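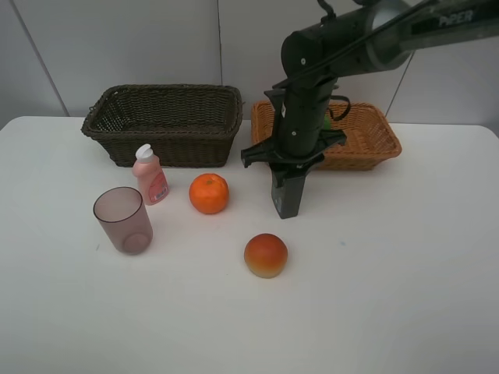 Search this site Go

Murali Venkataraman owns 50 baskets, and I wanted to know why!

"Because I kept losing things," he told me when I called him about Grelano, his little home-tidying class. His rule for beginners is two baskets, one dark and one light – dark for things you use up, like soap or lotion, light for things you eat.

"Wicker, always. Plastic bins make me sad," he said. 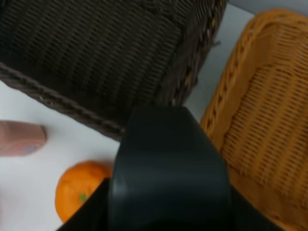

I asked about fruit (my own kitchen is a mess of it). "Take out one mandarin at a time," he said, "and put the basket back on the table." He does a seven-minute tidy every night, and he's fussy about the rims – lift by the sides, or the braiding works loose. His next class starts in February, and I've already signed up.

297 shares 7 comments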